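Gripper shootout, Jallthorpe bench

Quick gallery from the gripper comparison. Two arms, same table, dishes as the test load. Khairul Ong ran the controllers, I took notes. Captions are short, will fill in more when I get a minute.

1. Dish pickup, both arms up

Left gripper closed on what looks like a dark dish, right one hanging up by the green stand. Square dishes, wavy rims, one deeper bowl on the stand. The wavy ones are the real test imo, no straight edge to line up on.
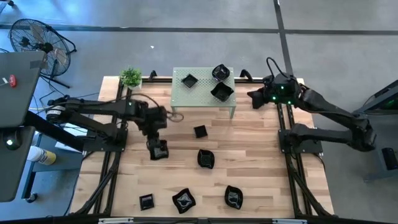
2. Settings, no pic yet

Left arm on the Brondau controller, right arm on the Setiawan. Grip force limit 94 on both to start, same speed cap of 400. Khairul wants to try a softer close on the left, I want to leave it alone untill we have a full set of runs.

3. Run log so far

545 grasps logged out of 1150 planned. Square dishes done, wavy ones about to start. Not posting success rates off half a log, sorry.

Still to come: rubber fingertips from Plukamard (ordered in January, still waiting), overhead camera vs side camera, and a rerun with the arms swaped. Raw logs on request, just email the lab.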